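Thorlacius Shared Laundry Guide
Section 4: Setting up wash programs and the monthly drum clean 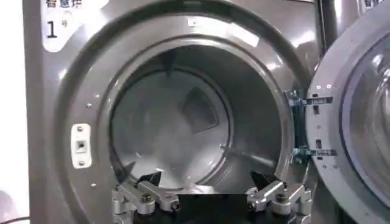 4.1 Before you change anything

The factory settings that come with most front loaders were picked to look good on a sales sheet. Treat them as a starting point and expect to change several. You will need the service key, the program card that came with your machine, a bucket, an old towel and a kitchen scale.

1. Write down every current setting before you touch it. The reset option in the menu restores the factory values and wipes out yours.
2. Run one empty cycle on the program your residents use most. Time it yourself. The display is a poor witness, and the last 11 minutes on our Homalow building's normal cycle took far longer than that.
3. Compare your time with the program card. If they disagree, believe the clock.

4.2 Detergent dose

Package directions are written by people who sell detergent. Start with half the printed dose for a normal load and see how the clothes come out.

4. Set the dosing pump to its lowest step. If you have no pump, post a sign with the dose in level scoops. "One capful" means something different to everyone.
5. Wash a load of plain cotton towels with no softener.
6. Put the same towels back in and run a rinse with no detergent. Look through the door glass halfway through. Suds at this point mean the dose is still too high.
7. Raise the dose one step only if the towels come out smelling stale.

Note: Plorport tablets are advertised as "self-measuring." They can't be split cleanly, so they are no use for small loads.

4.3 Temperature

8. Set the hot program, then check the drained water with a thermometer. Ours was set to 92 and never got there. You may decide that's fine for sheets. Don't put a number on the wall sign that you haven't measured.
9. Leave the "eco" setting available, but don't promise residents any savings until you have two bills to compare.

Caution: Drain water from a hot cycle can scald. Let it run into the bucket from the low end of the hose and keep your hands clear.

4.4 Monthly drum clean

Special cleaning powders are sold for this job. We tried the Prurkanum one for a season and saw no difference from an empty hot wash followed by a wipe.

10. Check the drum for coins, hairpins and bra wires. Turn it slowly by hand and listen.
11. Run the hottest program empty.
12. Wipe the door seal, including the fold at the bottom. This is where the smell comes from, whatever the label on the air freshener says.
13. Pull the drain filter with the towel under it, rinse it, and screw it back in until it stops.
14. Leave the door open overnight.

Caution: Never mix bleach with vinegar or any descaler. Plenty of online cleaning tips tell you to. The gas can put you in the hospital.

4.5 If the machine shows error 64

The program card says to call for service. Clean the filter and straighten the drain hose first. If the code returns on the next load, take the machine out of use and report it to Shahnaz Bepari with the program name and the load size.

Continue to Section 5, Dryers and Lint.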